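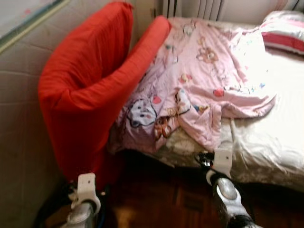 Blanket folding, home bedrooms: when do you stop recording?

Forum: Data Collection > Cloth and other regrets
Started September 2019

xolalpa_bench
We're gathering teleop demos of bed making for a policy that is supposed to fold a child's blanket and leave it at the foot of the bed. So far 126 good episodes. The operator manual (written by Hermenegildo Sandoval, who has strong feelings about corners) says to reset the blanket "at random" between takes. After an afternoon of this, everyone's random looks the same. Same toss, same lump. How do the rest of you reset, and how many do you collect per bed before moving on?

folar_dan
50 per bed, then a different bed. Anything past that and you're teaching it your mattress.

Gurnutero
Disagree. We moved beds every 15 episodes on the Plisto job and ended up with a model that was mediocre in a great many homes. Get one bed working first, then go be ambitious.

folar_dan
"Get one bed working" is how people end up with a very good video of one bed.

Gurnutero
I have seen your videos. I'd take one bed.

ximena_alvarado
Can we go back to the reset question? Write the starting states on slips of paper and draw one. Flat, bunched left, half over the edge, inside out, whatever you can think of. It feels silly for a day and then your spread gets a lot better. I also keep the takes where the first grasp misses and the operator recovers. Those are worth more to me than the pretty ones.

xolalpa_bench
Sandoval throws out anything with a missed grasp. We have a whole folder called "shame."

ximena_alvarado
Please don't delete shame. Label it and train on the recoveries. You can cut the dead time at the front. 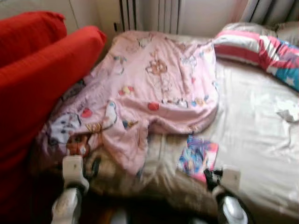 xolalpa_bench
My other question is clutter. The manual says clear the bed first, and I've stopped doing that. Real beds have stuff on them, so now there's a little glossy card lying on the sheet just right of where the blanket hangs down, and I can't decide if a good demo works around it, moves it, or folds it in like a sandwich. Three operators, three policies. The learner will presumably average them and fling it at the radiator.

folar_dan
Pick one rule and stick to it. Move it first, every time.

Gurnutero
For once, yes. But tag those episodes separately so you can drop them later.

ximena_alvarado
I'd let them work around it if it isn't in the way of the fold. Moving small flat things off a sheet is its own task and a nasty one. We had 3048 attempts at that in January and I still don't want to talk about it.

folar_dan
So, move it first.

ximena_alvarado
By hand, Dan. Before you press record, if it's that or nothing.

xolalpa_bench
OK. Slips of paper tomorrow, clutter tagged, shame folder stays. I'll post the success rate on a second bed when we have one, and Dan can be unbearable about it then.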